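Let the club be slow at one thing

Every March the robotics club at our school picks its project for the year, and every March somebody's parent asks me why we aren't building something that drives around and picks up balls. I have been helping with the club for six years. I think the parents are asking for the wrong thing, and I want to set out why.

The project this year is a gear. There is a metal plate with two pegs on it. A large blue gear goes on one peg and a small blue gear goes on the other, and the teeth have to mesh. Two arms share the job. The students write the program, teach the positions and keep the log. A person can do the whole task in a few seconds without looking up from a conversation. The students have been at it since the start of first term and they are still going.

When I tell people this they are polite about it. One father said it sounded like a lot of equipment for not much. I understand the reaction. I had it myself when Meinir Eynon, who runs the club, first put the plate on the table.

What changed my mind was sitting beside the students while they worked. Getting the large gear on is the easier half, as it has the plate to itself. The small one has to come down over its peg and find the teeth of its neighbour on the way. If it arrives with tooth facing tooth it sits on top and tilts. If the arm pushes, something bends. The students have to decide how hard is too hard, and then they have to write that decision down as a number.

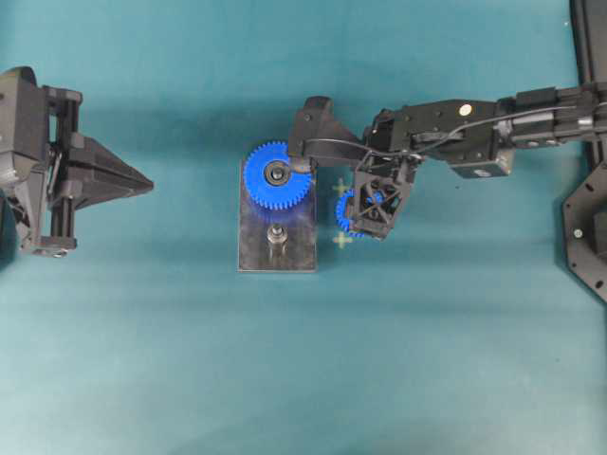

What the competitions teach

I have nothing against competitions. We took a team to the Pirkden regional for three years running and the kids enjoyed the bus, the noise and the pizza. The entry fee was $400 a team and we found it each time.

But I watched how the work went in the weeks before. Two students did the building and one did the code. The others made the banner. Whenever something failed, the fix was whatever got the machine through the next match, usually cable ties. After the event the robot went in a cupboard and was stripped for parts. When I asked in the following term why the lift had jammed at Pirkden, there were four different answers and no record to check them against.

A two-minute match rewards a machine that mostly works. That is a fair thing to reward, but it isn't the only thing worth learning, and for most of our students it was the only thing on offer.

The gear project has no match. It has a log. Each attempt gets a line: who ran it, what was changed, what happened. The students passed 300 lines before the winter break. They complained about the log for the first month and then they began to use it. Béla Oláh, who is in Year 10 and had never spoken at a meeting before this, noticed from the log that the misses clustered after lunch. He went looking and found that people were leaning on the table while they ate. The fix was a strip of tape on the floor and a rule about sandwiches.

I don't think he would have found that at a competition. There would have been no time to look, and he would have been colouring in the banner.

The case against

There are fair objections and I have heard most of them. The first is that it's dull. For some students it is, and we lost a few in the first month who wanted something with wheels. They went to the Nodadano group across town, which does that well, and I was glad there was somewhere for them to go.

The second is cost. Two arms are dear, even bought used, and a school without that money can't copy us exactly. I would say the arms matter less than the narrow task. You could do the same with one cheap arm and a jar lid, or with no arm and a line-following kit, so long as you stayed on the one problem long enough to get past the easy part.

The third is that students can't put "fitted a gear" on an application and impress anyone. Maybe so. They can bring the log, though, and I would hire off the log.

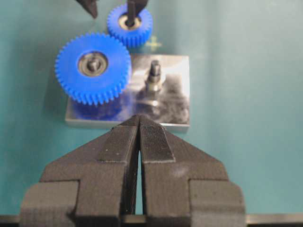 Meinir Eynon

She asked me to put her view in here as well, and it differs from mine. She thinks I am too hard on the competitions and that the club should go back to Pirkden next year with a smaller team, keeping the gear work going alongside. Her reason is that some students need a date on the calendar before they will finish anything. I have seen enough unfinished wiring to accept that part. Where we disagree is on who would end up doing which job, and I expect the same two builders would do the building.

We have agreed to ask the students in fourth term. Until then the plate stays on the table, and the club meets at half past three.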